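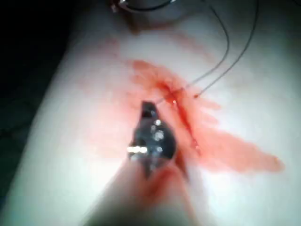
Photo: Runham Clinical Skills Centre

Print | E-mail

November. Posted by the building services desk, Runham

Ticket 148: Heating, ground floor teaching block, will not hold temperature

Status: open (closed twice by supplier, reopened twice by us)

Reported fault

Rooms on the north side of the ground floor are cold until late morning, then too hot by two o'clock. The control panel says 21 degrees all day long. I have stopped believing the control panel. The system is the Hämäläinen one that went in during the refit, with Ikstead holding the maintenance contract. Nothing upstairs is affected, or at least nobody upstairs has complained, and I accept that those are two different claims.

Entry 1, 8.10 am

Walked round with the handheld thermometer before the first class. North corridor 16 degrees. Panel in the plant room showing 21 for the same zone. Radiators lukewarm at the top and cold along the bottom. Pump running, you can hear it. Rang Ikstead and was told to restart the panel. Restarted the panel. It came back up, thought about it, and said 21.

Entry 2, 1.55 pm

Same corridor, same thermometer, now 27 degrees. Windows open in every room that has one that opens. Panel: 21. I sent a picture of the panel and the thermometer side by side to the Ikstead help address. Automatic reply only.

Entry 3, 3.30 pm

Call back from Ikstead. Their view is that the building is "settling" after the refit and that we should leave the controls alone so the system can learn the pattern of use. I asked what it was learning from, given that it thinks the temperature never changes. They said they would look into it. The building is older than Ikstead and did its settling some time ago.

Entry 4, 7.45 am

Cold again. I took readings at desk height and at the height of the wall sensor, in case it was a matter of warm air sitting up near the ceiling. Small difference, half a degree or so, nowhere near enough to account for what we have. I also held a cup of tea under the wall sensor in the end classroom for several minutes. The panel did not move. That sensor is either dead or not connected to the thing I have been told it is connected to.

Reported this to Ikstead. They replied that tea is not an approved test method.

Entry 5, 10.20 am

Ticket closed by Ikstead. Reason given: "no fault found on remote check". The remote check looks at the same number the panel looks at. If the number is wrong then a remote check will find the wrong number in excellent health. Reopened, with that sentence more or less word for word in the comments box.

Entry 6, 11.00 am

Rang the Plokcombe site, who had the same make fitted by a different contractor. They have had cold mornings too, but theirs came down to a time clock that had been left an hour out, and their panel readings did at least go up and down. I checked our clock anyway. It is right. I checked the timed programme as well and it is meant to bring the heating on at five in the morning. Whether it does is another matter.

Entry 7, 5.15 am

Came in early to find out. Pump started on time. The flow pipe leaving the plant room was too hot to hold a hand on within a few minutes. So heat is being made and it is going somewhere. Followed the pipe as far as the ceiling hatch by the store cupboard, where the branch for the north side comes off. Main pipe hot. Branch barely warm. There is a motorised valve on that branch, and its little indicator was sitting well over towards closed.

To my mind that is the first useful thing in this log.

Entry 8, 9.30 am

Told Ikstead about the valve. They asked if the indicator could have been knocked. It is above a suspended ceiling behind a locked hatch, and I have the key. They said a valve that was closed could not produce 27 degrees in the afternoon, and I grant them that. It is a fair objection and I don't have an answer to it yet. Perhaps it opens later. Perhaps the afternoon heat is the sun and the people, though in November on the north side I doubt there is much in the sun theory.

Entry 9, 1.20 pm

Hatch open, steps borrowed. Indicator now fully at open. Branch pipe hot. Corridor at 24 and climbing. Panel, needless to say, 21.

So the valve is moving, and something is telling it to move. It isn't the panel reading, because the panel reading hasn't changed since I started watching it. I had assumed one sensor, one valve, one number. I no longer think it is wired that way.

Entry 10, 2.40 pm

Asked Ikstead for the wiring drawings. Was sent the brochure.

Asked again. Was sent a drawing for a different building with a lift in it. We have no lift.

Entry 11, 4.05 pm

Engineer attended. Polite, quick, had been told it was an airlock. Bled every radiator on the ground floor and got a bit of air out of one of them. He put the cold bottoms down to sludge and recommended a flush of the whole system, for which a quote would follow. I asked how sludge would make the rooms too hot in the afternoon. He said sludge could do all sorts. I asked him to look at the valve and he said valves were controls and controls were a separate visit.

I'm recording here that I did not agree to the flush. It may need one. But I am not paying for a flush to fix a number on a screen.

Entry 12, 8.00 am

After bleeding: corridor 16 degrees. Exactly where it was at entry 1. Radiator bottoms still cold, as you would expect if the branch is shut for most of the morning and they never get a decent flow.

Entry 13, 8.50 am

Ticket closed by Ikstead, "airlock cleared". Reopened.

Entry 14, 12.15 pm

Had a go at the wiring myself as far as I am allowed, meaning I looked at it and touched nothing. The zone terminals in the plant room are numbered and there is a handwritten list inside the cabinet door that says which room each one serves. The end classroom is down as 17. The cable at 17 has a paper tag on it reading "meeting room, upper". We do have a meeting room upstairs. It faces south, gets used mostly in the mornings, and its door is always shut.

If the upstairs sensor is running the downstairs valve, a lot of this fits. The meeting room warms up in the morning with people in it, so the valve closes on the north side below. The room empties at lunch, cools off, and the valve opens. Downstairs then cooks. I like this explanation, which makes me suspicious of it. It does nothing to explain the panel being stuck at 21, and it doesn't explain why the valve is already nearly shut at quarter past five when there is nobody in the meeting room at all.

Entry 15, 1.30 pm

Tested it in the crudest way going. Put a fan heater in the meeting room and left it on with the door shut, with the hatch open downstairs so I could see the indicator. After twenty minutes or so the valve had started to close. Turned the heater off, opened the windows, went back down. It crept open again.

So that part is real. Sent to Ikstead with times. I described the fan heater as "a heat source" in case it is not an approved test method either.

Entry 16, 5.10 am

The early morning part. Went up to the meeting room first and it was warm. The old electric wall heater behind the door was on. It has its own timer, left over from before the refit, and was supposed to have been disconnected. It comes on in the small hours. Switched it off at the spur and put tape over the switch.

By the time I got back down to the hatch the indicator hadn't moved. By six it had. By eight the corridor was at 19, the best morning figure so far. I would want a good few more mornings before calling that anything.

Entry 17, 10.45 am

Ikstead on the phone. They now say the wall heater was the cause of the whole fault and, as it isn't their equipment, the visit may be chargeable. I said the wall heater could only affect the ground floor because their sensor cable is on the wrong terminal. They said the terminal list is handwritten and can't be relied on. It is written on their headed paper.

I asked about the panel. They said a fixed reading can happen when a display is showing the set temperature instead of the measured one, and there is a setting for this. Nobody had mentioned a setting in any of the earlier calls. They are not sure which menu it is in. Neither is the manual, where the page for display options covers brightness and language.

Entry 18, 3.00 pm

Found it, or found something. Under the installer menu, which has a code, which is the same code as the one printed on the back of the panel. Changed "show target" to "show actual". End classroom now reads dashes. So we have gone from a number I didn't believe to no number, and I count that as progress of a kind.

Dashes would suggest nothing is connected on that input, and would match the tea.

Still to do

Ikstead to send someone for controls, this time with the right drawings.
Swap the cable at terminal 17 and prove each room one at a time, with me present. I don't want this signed off from a list.
Find out where the end classroom cable goes, if it goes anywhere.
Wall heater upstairs to be properly taken out. Tape is not a disconnection.
Flush quote on hold until the valve is right, then look at the radiators again.
Invoice for the airlock visit: query it.

Workaround for room users

Leave the ground floor radiator valves alone, please. Several have been turned right down in the afternoon and then reported as cold the next morning, and it makes the readings useless. If a room is under 18 at nine, ring the desk and say which room and what your thermometer says. Please don't tell us what the panel says.

Anyone using the upstairs meeting room: keep the fan heater out of it. I know, but keep it out.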